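May
By the arts desk columnist

The Ristwood open studios are back this month, and I have once again promised myself that I will enjoy them. There are 339 artists on the map this year. The map is the size of a tablecloth and folds like one.

My complaint is with the labels. Last spring I stood in front of a small blue painting I liked very much, and then I read the card beside it. The card said the work "interrogates the threshold." I looked for a threshold. I went back to the painting and liked it less, which seems a poor return on 632 words of wall text in a room that size.

Artists tell me the galleries want this stuff, and the galleries blame the grant forms. The Restrepo Rooms ask applicants for a statement, a statement about the statement, and a fee of $19. I once helped a friend fill one out. By the end she was investigating liminality. She makes mugs.

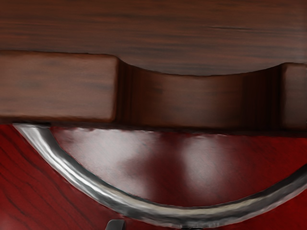 Ristwood Courier | Arts & Culture Desk

So a modest proposal for the Emar Street building, where the rent on a studio has reached $875 a month and people can't afford to waste the afternoon. Put up the title, the price and what it's made of. If it's wood, say wood. If a visitor wants to know more, the artist is usually sitting right there on a folding chair, eating crackers and hoping to be asked.

I'll be on Emar Street from two o'clock, cash in hand, looking for that blue painting. If the card is still up I plan to stand in front of it.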